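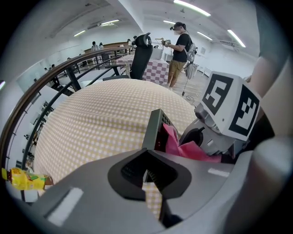 Pink cloth and checkered tablecloth, seen from one of Manolska's hand-held grippers.

By Katia Palumbo
October

We use cookies to remember your preferences and see which stories get read. Manage cookies | Accept all

My dishwasher has been broken for weeks, so you can guess what mood I was in when I went to see Lino Colombo. I had one question written at the top of my notebook, underlined twice: when does a robot come to my house and wipe down the table?

"Which table?" he asked.

I thought he was teasing me, but he was serious. Lino runs the chores project at Manolska, a small outfit in Tokach that is trying to teach machines the dull stuff — wiping, picking up, folding, putting things back on shelves. He used to fix bakery equipment for a living and still talks like somebody who's about to ask where you keep the fuse box. A round table is different from a square one, he told me. A tablecloth is different from a bare top. A tablecloth with a lump under it is a whole separate week of work.

"You look at a bump in the cloth and you don't even think," he said. "You press a bit less, you go around it. The robot sees the bump and maybe decides that's the edge of the table. Or it decides it's an object and tries to pick it up. I have watched it try to pick up a table."

So how do you teach it? Mostly, he said, by doing the chore yourself with the robot's hands. The people on his team hold a gripper in each fist and work through the job using the jaws instead of their own fingers. The grippers carry white cubes with black square patterns on them, so the movement of each hand can be followed. Some people wear a headset too. Then they do it again, and again, and then somebody moves the bottle and they do it again.

I asked if I could have a go and he handed me a pair right away. (I think he enjoys this part.) I'm a fairly handy person! I can hem pants! It took me 30 seconds to pick up one cloth, and then I dropped it reaching for the far side. You lose all the little things your fingertips tell you. I couldn't feel whether I had one layer or three, and I kept squeezing harder, as if that would help.

"Everybody squeezes," Lino said. "Then after a day or so they stop squeezing, and they get quite graceful. I have one colleague who can fold a napkin with those things faster than I can with my hands. Very annoying." 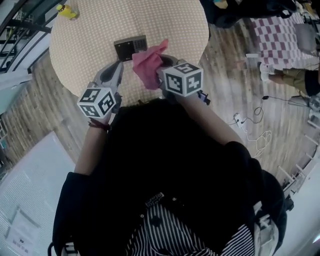 A gripper in each hand, with the pink cloth in the jaws of the right one.

Cloth came up over and over while we talked. I'd gone in assuming that the hard part would be glasses, or eggs, or anything that breaks. Lino shook his head at that. A glass, he said, keeps its shape. You can learn where to hold it, and next time it's still a glass. A rag is a new thing every time you put it down.

"Crumpled, hanging, half under a plate, inside out if it's a sock. And it's all the same object to you. My mother could find the corner of a wet sheet in the dark. I would love to have that in a file on my computer."

He needed 1000 recorded wipes before the arm they use for testing would get across a table and back without leaving the cloth behind. After that it got good pretty quickly, on that table. They moved it to another one with a different pattern on it and it went back to being hopeless for a while. He told me this quite cheerfully. I said I'd have thrown it out of the window, and he said the windows there don't open far enough.

I wanted to know about shops as well, as half the emails I get from readers are about self-checkouts and whether the shelf stackers are next. Manolska has been doing a trial with Clollo, the housewares store, mostly after closing time. The job sounds like nothing: take the bottle that's fallen over and stand it back up.

"A bottle on its side is a very nice problem," Lino said. "It rolls. If you come at it from the wrong direction you push it away, and then you follow it, and you push it again. We had it chase a bottle of fabric softener the full length of a shelf."

How did it do overall? On the last night of the trial it stood up 28 bottles and gave up on eight. I thought that was impressive and said so. He made a face. A teenager on a Friday shift would get all of them, he pointed out, and would also notice that one was leaking. The robot put the leaking one neatly back in line with its label facing front.

That story stuck with me, so I pushed a little. Is he saying it can't be done? He took a long time over his coffee before he answered.

"No, I think it will be done. I think some of it is done already, if you let me choose the room. Give me one kitchen, the same cups, the same towels, and nobody's cat. I can give you something useful there, slow but useful. What people are asking me for is any kitchen. That's a much bigger word than it looks."

I asked for a year. He wouldn't give me one. I asked for a guess at a decade and he laughed and offered me a cookie from Mazza, the bakery downstairs, where he used to repair the mixers. They still call him when one makes a noise.

What about jobs? He doesn't wave that one off. He has a sister who cleans offices at night, and they've argued about his work more than once. Her view, as he tells it, is that she'd gladly give up the trash bags and the toilets, but she doesn't believe anyone will hand her the easier half and the same pay. "And I can't tell her she's wrong," he said. "That part isn't a robot question. I can make the thing wipe better. I can't make her boss behave better."

We talked for a while longer about what he'd want at home himself. I expected laundry, after all that about sheets, but he says he likes folding, it calms him down. He wants something to empty the dishwasher. I told him mine was broken and he wanted to know what sound it was making. A kind of hum, I said, then a click, then nothing.

"Drain pump," he said. "Pull the filter first. Sometimes it's just a bit of glass."

It was an olive pit.

Get our Home & Work stories by email. Enter your address to sign up for the newsletter. You can unsubscribe at any time.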